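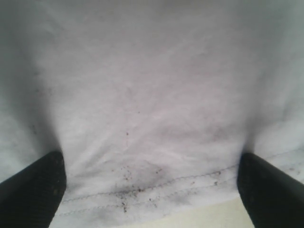 Minoru Morikawa wrote in to ask whether the shipping bolts have to come out before the very first rinse, or if they can wait until there are clothes in the drum. Before the first rinse, Minoru! Before anything at all. I've moved that step right to the top so it can't be missed.

Section 3. Setting up your Kellia washer

I've put in a good many of these by now (my own lives in a closet off the kitchen, and it was a squeeze), so I've written this the way I'd talk you through it on the phone. Have a wrench, a small level, a bucket and an old towel close by. You'll want a second person for the lifting part.

3.1 Taking out the shipping bolts

1. Stand behind the washer with the power cord still unplugged.
2. Loosen the four bolts on the back panel with the wrench. Don't pull yet, just get them all turning freely.
3. Slide each one out along with its rubber sleeve. If a sleeve stays behind, wiggle it with your fingers and it will come.
4. Snap the plastic caps over the holes. They're in the small bag marked 1477.
5. Put the bolts somewhere you'll find them again. I tape mine in a bag to the inside of the closet door.

CAUTION: Never run the washer with the bolts in. It will shake hard enough to damage itself, and the warranty doesn't cover it.

3.2 Hoses

6. Open each faucet for a second over your bucket to flush out any grit. Old houses have a lot of it.
7. Check that there's a rubber washer seated inside both ends of each hose.
8. Screw the red-striped hose to hot and the blue-striped one to cold. Hand tight, then a quarter turn with the wrench. Please don't go further than that, I've cracked a fitting that way and spent the evening mopping.
9. Hook the drain hose over the standpipe and strap it down. It should go in a hand's width and no more.
10. Open both faucets all the way and run a dry finger around every joint.

Note: If you only have a cold faucet, use the Y-piece sold as part 1423. The washer heats its own water, so you still get every program, though the warm ones take longer.

3.3 Getting it level

11. Walk the washer into place, leaving a little room behind it for the hoses.
12. Lay the level on top, first side to side, then front to back.
13. Screw the front feet in or out until the bubble sits in the middle both ways. (The rear feet adjust themselves when you tip the machine forward an inch and set it down again.)
14. Press on opposite corners. If it rocks, go back to step 13 and have another try.
15. Tighten the lock nuts up against the cabinet. I forgot these on my first one and it wandered halfway across the floor by February.

3.4 Empty run, then a small load

16. Plug straight into a grounded wall outlet. No extension cords, no power strips.
17. With nothing in the drum, choose Cottons 40 and press Start. Add a spoonful of detergent to the drawer, which washes out whatever is left from factory testing.
18. Stay near it for the first fill and the first spin. Look under the hoses with a flashlight.
19. When the door unlocks, wipe the rubber seal all the way around with your towel.
20. Now do a small load of everyday cottons. Shirts with raised or fuzzy lettering go in inside out, on the gentle spin.
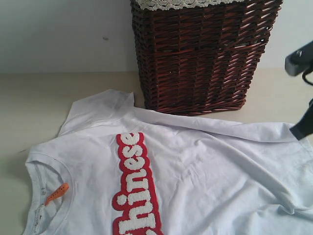 Ronaldo Macedo says his still thumped on the last spin even after he'd leveled it twice, and he wanted to know if he should send it back. Not yet, I'd say! A drum with one heavy towel in it will thump in the best machine around, so add a couple more things and spin it again. If it keeps on, check the lock nuts, then go feel behind the back panel for a rubber sleeve you missed.

Note: Code 3677 on the display means the washer gave up trying to balance the load. Open the door, pull things apart by hand, close it and press Start.

CAUTION: Close both faucets before you go away for more than a night or two.

Drawer settings and detergent amounts are in Section 4, and the drain filter has its own page after that.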